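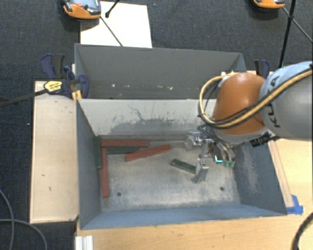 Two Bins and a Monthly Bill: Suleiman Ajayi on the Clurnik Picking Kit

Suleiman Ajayi likes to start people off with blocks. Red ones and green ones, in a metal bin that has plainly seen better days, with the gripper down in the middle of them and a second bin right behind.

"Everybody wants to bring me their hardest part on the first visit," he says, laughing. "And I love that, I do! But let me see how your bin treats a plain block first, and then we'll talk about your brackets."

Ajayi runs the rental side at Barberg, which offers the Clurnik kit to small shops for $1,690 a month. That covers the gripper, the software and a setup visit (he still makes most of those himself, and will happily stay for lunch). The arm is extra if you don't own one. Buyers have asked him about that line on the quote so often that he now reads it out loud over the phone.

I asked what gives customers the most trouble, expecting to hear about software. "Walls," he said right away. "A part lying flat against the side of a bin, or tucked in a corner with a neighbor pressed up to it. Your fingers need somewhere to go. People do it by hand all day and never think about it, bless them."

His advice is to run 100 picks with your own bin before signing anything, and to clamp the bin down well. Briggs, the competing kit, comes with a longer trial, and he was quite gracious about it. "If you need the extra weeks, take them. I'd sooner you came back to me in the spring than sent me a grumpy email in November."

Barberg is taking bookings for setup visits now, with a 13-week minimum rental.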